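Pellow Desktop Laminator
User Guide
Section 4: Setting Up and Laminating Your First Sheet

Read this section before you turn the laminator on. It covers where to put the machine, how to load a pouch, and what to do if a pouch comes out cloudy or gets stuck. For care and cleaning, see Section 6.

4.1 Choosing a place for the laminator

The Pellow needs a flat, steady surface and free space on both sides. The pouch goes in at the front and comes out at the back, so do not push the machine up against a wall.

1. Take the laminator out of the box and remove all tape and foam, including the foam strip inside the front slot.
2. Set the laminator on a level table or desk.
3. Leave enough room behind it for a full pouch to come out and lie flat.
4. Fit the exit tray by sliding its two tabs into the holes at the back. The tray clicks when it is in place.
5. Check that the power cord reaches the wall outlet without being pulled tight.

Caution: Do not use the laminator on a bed, carpet, or tablecloth. Cloth can block the air vents on the underside.

Caution: Keep hair, neckties, scarves, and necklaces away from the front slot whenever the machine is on.

4.2 Choosing a pouch

Use heat-seal pouches marked for thermal laminators. Flekine pouches come in two thicknesses, Thin and Heavy. Both work in this machine. Thin pouches stay flexible and are a good choice for notices and recipe pages. Heavy pouches are stiffer and suit menus, signs, and anything that gets handled every day.

Note: Self-adhesive pouches are made for use without heat. They can melt onto the rollers. Do not put them in the Pellow.

Pick a pouch that is larger than your sheet on every side. The clear border around the sheet is what holds the two layers together, and a pouch with no border will peel open.

4.3 Getting the sheet ready

Most problems start with the paper. A sheet that is damp, creased, or still carrying a staple will not seal well, and a staple can scratch the rollers for good.

1. Remove staples, paper clips, and sticky notes.
2. Let ink dry fully. Inkjet prints need 30 minutes.
3. Flatten any folded corners with your fingers.
4. Wipe dust off the sheet with a dry, soft cloth.

If this is your first time using a laminator, practice with plain paper before you use anything you want to keep.

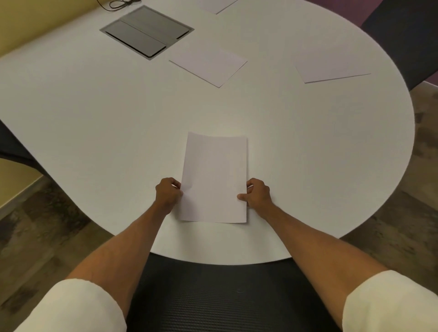

Plain paper held by its side edges on a white tabletop.

Handle prints and photos by the edges. Finger marks that you can hardly see on bare paper often show up once the plastic is over them.

Do not laminate the following:

Thermal paper, such as store receipts and some shipping labels. It turns black when heated.
Crayon or wax drawings. The wax melts and spreads.
Fresh flowers or leaves. Press and dry them first.
Original certificates, old photos, or anything of value. Lamination cannot be undone. Make a copy and laminate the copy.

4.4 Warming up

1. Plug in the power cord.
2. Set the heat switch to Thin or Heavy to match your pouch.
3. Press the power button. The red light comes on.
4. Wait for the green light. The rollers turn during this time and you may hear a soft clicking — this is normal.

A slight smell is common the first few times the machine is used. It fades.

Note: If you change from Thin to Heavy, the green light goes off until the rollers reach the higher setting. If you change from Heavy to Thin, wait 10 minutes before feeding the next pouch. The green light stays on while the rollers cool and will not tell you when they are ready.

4.5 Loading and feeding the pouch

1. Open the pouch and slide the sheet in until its top edge is close to the sealed end.
2. Center the sheet so the border is even on both sides.
3. Close the pouch and smooth it with your palm.
4. Hold the pouch level with the sealed end facing the front slot. The sealed end must always go in first.
5. Line the pouch up with the guide on the left and push it in gently until the rollers take hold.
6. Let go. Do not push, pull, or steer the pouch once it is moving.
7. When the pouch stops moving on the exit tray, lift it off and lay it on a flat surface for 60 seconds.

Caution: The pouch is hot when it comes out. It is also soft, and it will keep any bend you put in it while it cools. For a very flat result, place a heavy book on top.

Do not trim the pouch before laminating. If you trim it afterward, leave a clear border all the way around the sheet.

4.6 If something goes wrong

The pouch is cloudy. The heat was too low. Check the switch, wait for the green light, and feed the same pouch through again.

The pouch is wavy. The heat was too high for the pouch, or it was bent while still warm.

There are bubbles. The sheet was probably damp. Bubbles near the edge can sometimes be removed with a second pass. Bubbles in the middle usually stay.

The pouch is stuck. Slide the release lever on the right side toward the back and pull the pouch out slowly through the front slot. Turn the power off, then let the machine cool completely before you look inside the slot. Never use scissors or a knife to free a pouch.

4.7 Turning off

Press the power button and unplug the cord. Let the laminator cool before you cover it or put it away. Remove the exit tray first if you store the machine in its box.

Guide revised 8 September 2025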